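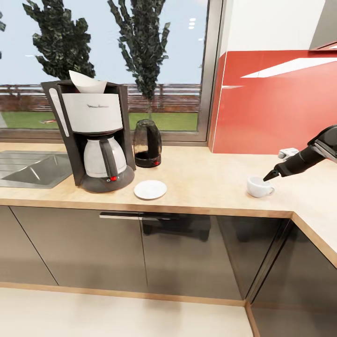 Coffee maker by the kitchen window.

Ceveck Canvass Kit, 2-person

Door knocking kit for local and state races. Everything for a pair of walkers, one bag. Restocked in February, shipping now.

In the kit:
Shoulder bag, navy or gray, no logo
2 clipboards with rain covers
Pens, black
300 blank door hangers, uncoated so you can write on them
60 walk sheets, large print
2 badge holders with lanyards
Rubber bands, spare clip

Door hangers are blank on purpose. Run them through your own printer or have us do it, one color or full color. Your "paid for by" line has to be on the artwork you send. We don't add it and we don't check it – rules differ by state, ask your county election office if unsure. Proof comes by email. Nothing prints till you say OK in writing.

Walk sheets have columns for address, name, support level, issue, yard sign Y/N, come back Y/N. Want different columns? Send a spreadsheet with the headers and we'll match it. Same price, adds a couple days.

Rain covers now the Ziltine ones. Thicker, snap at the corners instead of velcro. Old velcro covers still fit if you have them, we just dont stock them anymore.

Not in the kit: literature, voter lists, signs. For signs see the Prumis corrugated page, for stakes see Kwon stakes. Kwon stakes fit Prumis signs, also fit most others with vertical flutes.

Big orders: hangers alone come in cartons of 2,000. Cheaper per piece, no bag. If you already have bags from last cycle get the carton.

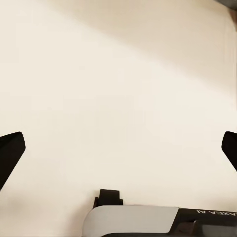 Savita Tripathi wrote in to ask if the badge holders take a regular business card, and said the strap on her bag came loose after one long weekend of walking a hilly ward. She liked the walk sheets, wanted more room in the issue column.

Holders: yes, business card fits, so does a printed name slip. Strap: that was the old buckle. New bags have a sewn-in slider. If yours has the plastic buckle, email the order number and we send a strap, no charge. Issue column is wider on the current sheets – party column got dropped to make room, hardly anyone was filling it in.

Returns: unopened kits, unprinted only. Printed hangers are yours, even if the candidate drops out. Sorry.

Order cutoff for same-day shipping is noon. Rush printing, call before you order and ask for Villads Grímsdóttir at the print desk. Leave a mesage if no answer, he calls back by 4 p.m.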